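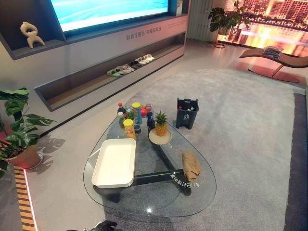

A living room coffee table laid out with a tray, drinks and snacks, a pineapple on a plate and a folded brown cloth.

Home | Topics | Robots | Teaching by Demonstration

Teaching by demonstration is a family of methods in which a person shows a robot how to do a job, and the robot's software later learns from the recording. It suits household work especially well, where the things to be moved are soft, slippery or oddly shaped and would be a misery to describe in code – try writing rules for a crumpled cloth!

There are 2 common ways to give the lesson. In hand guiding, the teacher takes hold of the arm and moves it through the task, feeling the weight and the stops along the way. In remote control, or teleoperation, the teacher works a matching set of handles or gloves, and the robot follows. The second way keeps the teacher's own hands out of the camera's view, and many people find it tiring at first but pleasant once the wrists relax.

Tidying a table is a favorite early lesson. Dewanti Tambunan, whose course notes for the Rivamell workshop are still passed around, asked beginners to repeat one short task 21 times, shifting the objects a little between tries and keeping the clumsy attempts along with the graceful ones. Glass tabletops come up often in her notes, as reflections can confuse a camera that has only ever seen plain wood.

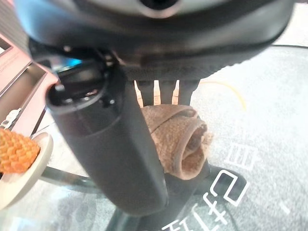
Wrist-level view of a black robot hand over a rolled brown cloth on a glass tabletop.

A view from the wrist is usually recorded together with one from the head. The head view gives the layout of the room, while the wrist view shows the fingertips and whatever lies close to them – small folds and edges included.

Related articles
Hand guiding
Teleoperation
Gandora glove controller
Mohsin Gilani
Folding and soft objects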